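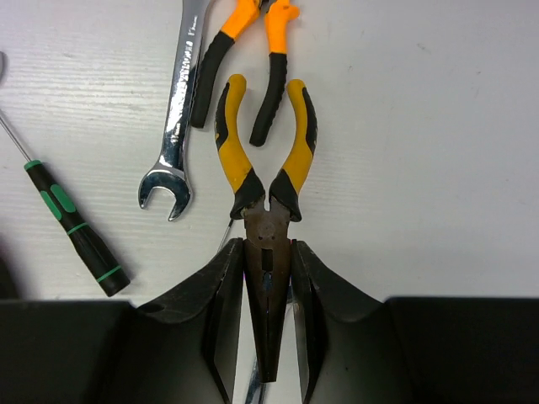 Hafþór Bjarnason
February 28, 2025

I have used the Kamum outdoor 5G router since October, and I think it is now time to write what I mean about it. My house is outside Fodham, on the side where the fibre has not come yet. The old copper line gave me enough for e-mail and for little more than that. My daughter studies from home two days in the week and I send large drawings to customers, so we needed something else.

The Kamum comes in two parts. The outdoor unit goes on a wall or a mast and the small indoor box stands where you want the wi-fi. One flat cable goes between them and carries also the power. The cable in the package is too short for a house with two floors. I bought a longer one from Thygesen and it works without problems, but at this price I would expect a choice of lengths.

To put it up took me one afternoon. The bracket is good and heavy, and the screws are stainless. The paper guide is only drawings, and drawing four shows the bracket the wrong way round compared with drawing five. I followed drawing five. The SIM card goes in under a rubber lid at the bottom of the outdoor unit, so please put it in before you climb the ladder. I did not.

Then the speed. Kamum writes up to 1000 Mbit/s on the box. I have never seen this. In the morning I get 350, in the evening 200, and when I turned the unit a little to the east, towards the mast at the water tower, the evening number went up to 300. The app has a page which shows the signal while you turn, and this is the best part of the whole product. Upload is weaker and changes more from day to day, but a drawing that before needed my whole coffee break is now sent before I have stood up.

The rest of the app I like less. It logs me out every time it is updated. The names of the menus are translated badly, and to change the wi-fi password you must go through a page called "Family". You can also use the web page inside the router, it looks old but everything is there.

We had two storms this winter and the connection stayed. It fell out once in December for some hours, but my neighbour with the same operator was also without, so I do not blame the router.

Before this I tried the Prondum, which a colleague lent me. It is cheaper and stands in the window, and for a flat in town it is surely enough. In my house, with thick walls, it lost the 5G signal several times in a day and went back to 4G.

I give the Kamum four stars of five. The missing star is for the short cable and the app. The warranty is two years, and you have to register the serial number yourself on their site to get the second one.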